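Bench notebook – equipment planning
6th January
Posted by the bench lead, Wastora kitchen-tasks group
2 comments · 4 shares

First day back and the budget sheet is due, so no science until it's done. Carrying over from December: the quote from Forsberg for a second arm expired over the break, as quotes do. Asked for a new one. They were very cheerful about it, which worries me.

What we need, in the order I'd fight for it:

1. Spare cables for the wrist. We own one set and it is on the robot. Jallar lists them at 384 a set with connectors, Bukwood at 357 without. I spent half an hour this morning pricing connectors separately and got back to 384 plus shipping. Go with Jallar.

2. Second arm. Wait for the quote. If it comes in higher than last time we should ask for the arm without the service plan, given that the service plan has so far consisted of a phone number and some hold music.

3. A proper tabletop. The white one is fine for overhead work but it's the only one we have, and every time somebody wants a different layout the whole bench stops. I'd like 2 identical tops we can swap. Bukwood will cut to size. Need to send them the hole pattern, which means finding the drawing, which means asking who moved the drawings.

4. Props. Finance queried this line last year ("toys?") and will query it again. My plan is to write "manipulation test objects" and attach the current layout so they can see what the money turns into – plate, ketchup bottle, fruit, colander, bowl, toaster oven. It's all kitchen stuff because the tasks are all kitchen tasks. The oven is the only item over the petty cash limit and we already have it, so I'm asking for small replacements only.

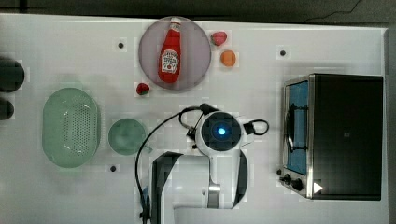
Not asking for this year

- Mobile base. Lovely demo, no floor space.
- Anything with the word "suite" in it.
- A bigger oven. Came up twice before the break. The door on this one gives us enough trouble for a whole quarter.

To do before Friday

Chase Forsberg. Get the cable order on the January sheet even if the rest slips. Measure the tabletop again, as my number and the number on the whiteboard disagree by 4 mm and I don't trust either. Move the props line up a row so it isn't last – last rows get cut.

Also: the spreadsheet still adds shipping twice if you sort by vendor. Don't sort by vendor.

Wastora kitchen-tasks group · Internal notebook · Contact the bench lead · Back to top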